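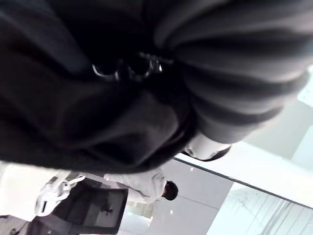

Svend Briem, reading buddy and Merkby parent
2 min read

Thursday was our school's read-a-thon, and I'm still buzzing! The kids at Merkby set out to finish 300 books between them and got there before lunch, with 16 more on the pile by the last bell.

My group was four second graders who wanted the same whale book again and again – I could recite it in my sleep now. Ívar Arnardóttir, who teaches the class next door, let the shy ones read to her old beagle, and I have never heard such careful reading.
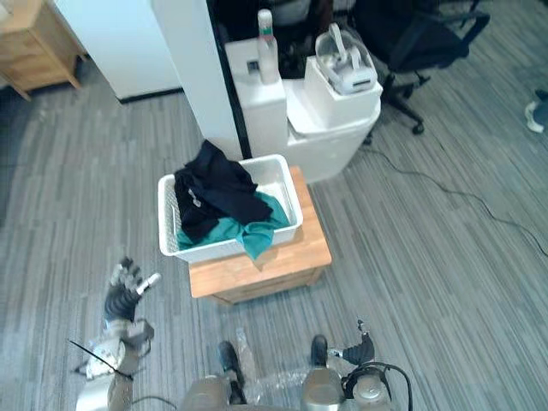 Striped carpet, white basket.

We go again in May, and I've already put my name down for the whole day.

Comments

Jollard: My son read to me all through dinner. So proud of them!

Redwood mom: Which whale book? We need it!

Contact | © Svend Briem | Back to top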